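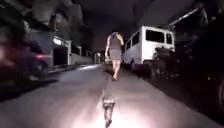
Gil-soo Kwon writes that the notice left in Falard mailboxes gives a new collection day for recycling but says nothing regarding yard waste, and asks whether brown bins follow the same schedule.

They do. Brown bins in Falard move to the new schedule together with recycling, starting in February. The Butov Sanitation Office regrets the omission. A corrected notice, dated January 9, 2020, has been posted to our web page.

1/ Set-out times. Bins may be placed at the curb from 6 p.m. on the evening before collection. They should be in place by 6 a.m. and returned to the property by the end of collection day. On narrow streets, please keep bins off the roadway and leave the sidewalk passable.

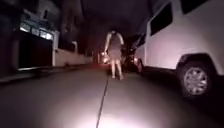

2/ Bin sizes. Households may choose a 30-gallon or a 48-gallon bin for recycling. The fee is the same for both. Exchanges are handled at the Ploven depot - please bring a recent utility bill and rinse the old bin before returning it.

3/ Streets affected. The change applies to 49 streets in Falard and 11 in Frandsen. The full list is on the corrected notice. Streets not listed keep their current collection day. Trash collection is unchanged in both districts.

4/ Missed collections. Please report a missed bin by noon on the day after collection and leave it at the curb until a crew returns. Bins that are overfilled or contain plastic bags will be tagged and left. The tag states the reason.

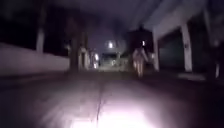
Are pizza boxes accepted in recycling?
Clean boxes are accepted. Boxes with grease or food on them belong in the brown bin, torn into pieces.

5/ Residents who need help moving bins to the curb may apply for assisted collection. Forms are available at the Ploven depot or by mail. Existing approvals carry over and do not need to be renewed.

6/ Written questions on the new schedule may be addressed to Bohumila Dvořáček, Collection Services, Butov Sanitation Office. Replies to this thread are read during office hours only.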